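Notebook, chores bench
May, entry started 14:20

Went back to cable work today after two sessions on towels. The question from the last review still stands: which of the jobs on the Wirnico list could a machine take over in an ordinary flat or a small workshop, and which ones are we kidding ourselves about. Towels are fine on a good day. Wiping a worktop is fine if nothing is on it. Plugs and leads are where the list gets thin.

Task as written on the sheet: pick up the plug end of the lead, bring the lead into order, leave the power strip where it is. A child of seven does it without looking. The policy trained on the April set (Etel arm, wrist view only) managed 33 of 105 tries. Most of the failures are the same one. It closes on the lead a few centimetres behind the plug, the plug swings down, and from then on it has no idea where the end points. It doesn't let go and start again, it just carries on as if it had it.

So more demonstrations, done by hand with the grippers, both hands this time. The April set was nearly all right hand. With two you can hold the lead still with one and turn the plug with the other, and that is how people do it anyway when the lead is stiff. Seated, low table, strip at the far edge.

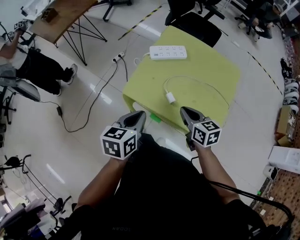

Spyros Softić thinks we are counting the wrong thing. His view is that a household never asks for a plug to be picked up, it asks for the hoover to be moved to the next room, and a machine that scores well on the plug and can't reach behind a sofa has done no chore at all. He would drop the single steps and score whole jobs, even if the first month is all zeros.

I half agree. Whole jobs scored zero tell us nothing about which part to fix. But he is right that the 33 makes people in the Dimitrov meetings think a third of the work is done, and it isn't. Proposal: keep the step scores in here, and put only whole jobs in anything that leaves the room.

Notes for the next session:
White lead on a pale floor is bad for the wrist view. On the green top it stands out well. Do some of each.
Vary the start pose of the lead more. Drop it, don't lay it.
Keep the slow demonstrations. Sorin Hoxha's slow ones from April trained better than my quick ones.
Throw out anything where the marker cube is hidden for more than a moment.

Target is 78 good two-handed runs before retraining. If the score on the plug doesn't move after that, I'd look at the fingers before the data – the pads may be too wide for a lead this thin. Iltenura have a narrower pair, 5 mm at the tip. Must ask what they want for them.

Battery charger for the second arm is still missing.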